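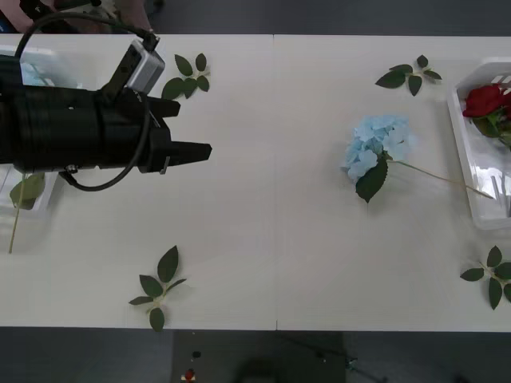

Faux flowers and greenery - your questions

Updated May 1, 2020. Post is slow everywhere at the moment, please read the delivery bit before you email. Answers are short as there's a lot of orders to pack.

What do you sell?

Artificial stems, mostly. Hydrangeas, roses, a few peonies, plus loose greenery by the sprig or in bags. Also the bits you need to put them together - wire, tape, foam, ribbon. No real flowers, no dried. People ask for dried every November for wreaths and the answer's still no, sorry.

Are the hydrangeas sold with leaves on?

No. Head and stem only, leaves come separate. Some people want loads of green and some want hardly any, so it's easier to let you choose. Leaf sprigs are on the Greenery page.

How many leaf sprigs do I need for one hydrangea?

Three or four for a vase. Two if it's going in with other flowers. For a tied bunch you want more round the outside, and they can all be the same sort, it doesn't look odd once it's tied.

What are the leaf sprigs like?

Dark green, toothed edge, a handful of leaves on a short pale stem. The number of leaves varies a bit from one to the next. If you need them all matching for a big job, put it in the order notes and we'll sort through the box.

The stems are too short for my vase. What now?

Tape the sprig onto a length of wire. Overlap them by a good inch, start the tape above the join, stretch it as you go or it won't stick. Then cut the wire to the vase. Works for any sprig. Wire comes in green or white, get the green.

Can I cut the flower stems?

Yes but not with your kitchen scissors, there's a wire core in the thick ones and it'll ruin them. Use side cutters or old pliers with a cutting edge. Hold it up to the vase first. Then hold it up again. Can't stick it back on.

Or bend the bottom up instead of cutting, if the vase isn't see-through. Saves you the length for next time.

My flowers turned up squashed. Are they faulty?

Nearly always no. They travel flat. Take everything out of the bag, spread it all over a table with space between, and leave overnight. Most of it drops back by itself. Then do the petals with your fingers, working from the middle outwards.

Still flat? Hairdryer, LOW heat, a hand's width off, keep it moving. Too close and the edges curl and that's that. Steam is fine on fabric petals, not on foam ones.

Which are fabric and which are foam?

It says on each product page under Details. Quick version: Clarnora range is fabric, Baidoo range is foam. The leaf sprigs go with either.

Do I have to lay everything out first?

You don't have to. I would. Big plain table, heads in one part, greenery in another, so you can see what you've got before you start sticking things in. A white or pale surface is best for judging colour. On dark wood the blues all look purple and you end up ordering the wrong one to match.

Is the blue the same blue as on the website?

As near as we can get. Screens differ. Batches differ too, a little. If you're matching to a dress or a wall or whatever, order one head first and look at it in daylight by a window. Then order the rest soon after, so there's a decent chance it's the same batch. We can hold stock for a week if you ask.

How do I make a simple table arrangement? First time.

OK. Low bowl, block of foam cut to fit tight. Then:

Put the biggest head in first, a bit off centre.
Greenery round the rim next, pushed in at an angle so it hangs over the edge.
Second and third heads lower than the first, turned slightly away from each other.
Fill the gaps with leaves. Turn the bowl round and do the back, everyone forgets the back.
Stop before you think it's finished, look at it after a cup of tea.

If you can see foam, more leaves. If the leaves keep sliding out, the holes have gone too big - move over to a fresh bit.

Wet foam or dry foam?

Dry. The grey or brown one. The green stuff is for real flowers, it crumbles when used dry and gets everywhere.

Can I mix them with real flowers?

Yes, and people do it a lot with supermarket bunches. Two things. Keep wired stems out of the water, they rust and the water goes orange. And some of the blue and dark red fabric can bleed if it sits wet, so keep the heads clear. Put real ones in a jar inside the bigger vase and the artificial ones round the outside of the jar.

How do I clean them?

Dust: soft paintbrush, or hairdryer on cold. Do it outside if it's been a while.
Plastic leaves: damp cloth, dab of washing up liquid, wipe, dry.
Fabric petals: damp cloth only, test one at the back.
Dishwasher: no. Washing machine: no. Yes someone did.

Hydrangeas are the worst for dust, all those little petals. Tip the head upside down, hold the stem and tap it against your hand before you brush.

Will they fade?

In a sunny window, yes, blue goes first. Swap them round every few months or keep them out of direct sun. Greenery lasts longer but goes a bit grey in the end. There's a UV spray on the Sundries page that slows it down, it doesn't stop it.

Can they go outside?

For an afternoon, a wedding or party, fine. On a grave or a doorstep all year, get the Bradska outdoor stems, they're made for it. The indoor ones will look tatty by the end of a wet month.

A petal layer's come off. Can I fix it?

Easy. The florets on a hydrangea are just pushed onto little pegs. Push it back on. If it won't hold, a tiny dot of glue from a glue gun on low. Same for leaves, they pull off the stem and push back on. Keep any that fall off in the box, you'll want them.

How do I store them?

Cardboard box, not plastic, somewhere dry. Heads at one end and leaves at the other, tissue between. Don't stack anything heavy on top. Loft's OK in winter, not in a hot summer, the glue goes soft. Label the box. You will not rember which one it is.

Delivery - how much and how long?

UK standard is free over the amount shown in your basket. Right now allow longer than it says at checkout, the post is what it is. Please wait the full time before asking us to chase, we can't see any more on the tracking than you can.

Large boxes go by courier. They'll knock and leave it on the step. If you'd like it left somewhere else put that in the notes.

Do you do bulk?

Yes. Sprigs come loose, in bags of 16, or in a carton of 300. Hydrangea heads are up to 200 of one colour, over that we have to order in. Cartons aren't sorted, so expect the odd bent one. Email for a price and say what date you need them by, not just "soon".

Can I return things?

Unused, in the bag, within the time on your despatch note. Not if cut, wired, glued or taped. Loose sprigs can come back as long as they're all there. You pay the postage unless we sent the wrong thing.

What if you did send the wrong thing?

Email a photo of what came and the order number, we'll send the right one. It's usually a colour mix up, pale blue and mid blue are next to each other on the shelf. Product code for the mid blue hydrangea is 918 if you want to check the label yourself.

Are they safe for cats?

Not poisonous like some real ones but there's wire and small parts, and a cat will pull a leaf off and eat it if it can. Put them up high. Same for toddlers.

Do you run workshops?

Normally yes, in the back of the shop on Grunik. All off for now. If you'd booked, your place moves to the new date when we have one, or ask for your money back, no problem either way.

My question isn't here

Email, using the form on the Contact page. Pentti Saarinen does the orders and most of the replies, so give it a couple of days. Order number in the subject line pleae, it makes it a lot quicker. Phone is only on in the mornings.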